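Jarer Skeler H2 Hand-Held Teaching Gripper

Home > Products > Teaching and Demonstration > Hand-Held Grippers

Item no. 336-H2
Sold as: single or matched pair (left and right)
Availability: in stock, ships from our Patham warehouse
Page updated Thursday, February 6, 2020

Overview

The Skeler H2 is a hand-held gripper for teaching a robot a task by demonstration. The operator holds the handle, closes the jaws with the trigger and does the job the way the robot should do it later. A camera mounted behind the jaws records the work, and an encoder on the drive link records how far the jaws are open. No robot needs to be present while you record.

The H2 uses the same finger spacing and the same pad profile as the Skeler R2 robot gripper. A grasp that holds in the hand tool can be repeated on the arm without remapping the fingers. Customers who already run the R2 on a Costache arm can load recordings directly through Costache Bridge, version 9 or later.

What is in the box

H2 hand tool with handle and trigger
Camera bracket with four screws (camera sold separately)
Two finger pads, fitted, plus one spare set
USB cable
Hex key
Printed quick start sheet

The matched pair adds a second hand tool and a sync cable. The two tools share one clock, so left and right recordings line up when you play them back.

Specifications

Jaw type: two-finger linkage
Pads: ribbed, replaceable
Jaw position sensing: magnetic encoder on drive link
Recording rate, jaw position: 25 readings per second
Recording time on one charge: up to 9 hours
Connection: USB, or wireless with the optional base station
Operating conditions: indoor use only

Choosing between hand tool and remote control

We sell equipment for both methods, and many shops use both. With the hand tool, the operator feels the object directly and works at close to normal speed. It suits picking, packing, folding and sorting, and it can be carried to wherever the task is done. With the Skeler T1 remote station, the operator drives the real arm from a seat. It is slower, but every motion you record is one the arm has already made. Use the T1 for tasks near the limit of the arm's reach or where the arm must work around a fixture.

If you start with the H2, check the reach of your arm before a long recording session. A person can step sideways or lean over a bed or table without thinking about it. A fixed arm can't.

Recording tips

Start and end each demonstration with the jaws fully open.
Keep the object between the jaws in view of the camera. Wrapped goods can throw glare, so turn off any lamp directly overhead.
Move the tool with the whole forearm. Quick wrist turns are hard for most arms to copy.
Record the same task in more than one room if the robot will work in more than one room.
With a pair, decide which hand goes first and keep to it — mixed order makes the set harder to train on.

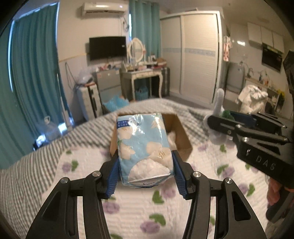

Packaged item held upright between the blue ribbed pads, open cardboard box behind it, second gripper at right.

Care and replacement parts

Wipe the pads with a damp cloth after use. Do not use solvent on the pads or the arms. Check the pivot pins for play once a month and return the tool for service if a pin moves sideways. Pads wear fastest at the tips and should be changed as a set.

Finger pads, set of two: item 336-P
Camera bracket: item 336-B
Sync cable for pair: item 336-S
Wireless base station: item 336-W

Warranty and returns

The H2 is covered for 11 months from delivery. Pads and cables are not covered. Unused tools can be returned within 25 days in the original carton. Tools bought before last September came with the older camera bracket — contact the Jarer parts desk for the adapter plate before ordering item 336-B.

Related products

Skeler R2 robot gripper
Skeler T1 remote station
Costache Bridge software license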